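# Kitchen Dramas on Screen: spring progress report to the Martinelli Fund

Oltbridge Film House, second report of the grant year 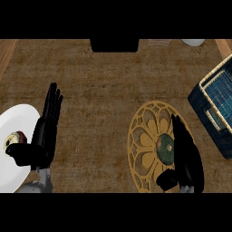
Please don't ever stop showing these, read one of the slips left in the box after our May screening, and the writer went on to say that she'd watched *The Long Ward* on a small set in her mother's front room and had never expected to see it bigger than a suitcase. She wanted to know if the second half would be as good. (It is. We showed it the next week and she came back.)

We're happy to report that the series is going better than we planned for. Your grant pays for finding, cleaning up and showing television films that were broadcast once or twice and then put on a shelf, most of them small chamber pieces with two or three actors and hardly any music. We had a feeling people would sit still for them in a dark room. They do!

## Screenings

We've now shown 19 films, counting the two halves of *The Long Ward* as one. The hall holds 400 and we have not filled it, but the hospital dramas came close, and the last of them had people standing in the lobby for a good while afterward arguing about the ending. Some thought the daughter should have stayed in the room. Others felt that her walking out was the whole point of the film, and that the long shot of the empty corridor only works if she's gone.

The weakest evening was the courtroom double bill. Both films are well acted, but run back to back they wear you down, and a fair part of the audience left at the break. We've since split the remaining double bills into separate nights. It costs us more in hall time (see below), but the films deserve it.

Starting at 7 p.m. instead of 8 has helped a lot. People who rely on the late bus can now stay for the talk.

## Transfers

Tatitz has finished the transfers for the first two groups of tapes and is well into the third. The picture on the early ones is softer than we'd like, and there's not much anyone can do about that, but the sound has come up beautifully. In *A Room for Winter* there's a scene where the father reads a letter aloud with his back to us, and on the old viewing copy you could barely follow him. Now you can hear him stop to breathe. It changes the scene completely, and it made us go back and rewrite our program note, where we'd called the performance flat. We were wrong about that!

Problems: 4 tapes are sticking badly and can't be played as they are. Tatitz has asked to treat them before trying again and has quoted a price we can meet out of the shipping line, where we've spent less than expected. One of them is the only known copy of *Harbor Lights Out*, so we'd like to go ahead. Please let us know if you need this as a formal budget change.

## Captions

All new transfers are being captioned in Stino, which took some getting used to. The timing tools are very good. The spelling check is less so, and it has a fondness for turning "ma'am" into "mom" that nearly ruined a scene between a nurse and her supervisor. Every file now gets a full read-through against the picture before it goes on the screen.

The captions have brought in people we weren't reaching, and not just those who are hard of hearing. Several regulars told us they catch more of the dialogue this way, particularly in the films with heavy regional accents.

## Program notes

We printed roughly 600 copies of the first booklet and they're gone. The second is with the printer. It has longer pieces on each film, with more about the directing and less plot, after complaints (fair ones) that the first booklet gave away too much. The essay on close-ups in the hospital films is the one we're proudest of, and we'd love for you to read it. A copy will come with the receipts.

## Money

Spending is on track overall. Hall rental will go over because of the split double bills, and printing will come in a little under. The full sheet is attached.

## Coming up

- Finish the third group of transfers and start captioning them
- Treat and retest the sticking tapes, if you agree
- Three comedies in the fall, at the audience's request
- A repeat of *The Long Ward*, both halves, on a weekend afternoon

We still need to settle rights for one of the comedies. The letter has gone out and we'll write as soon as we hear back.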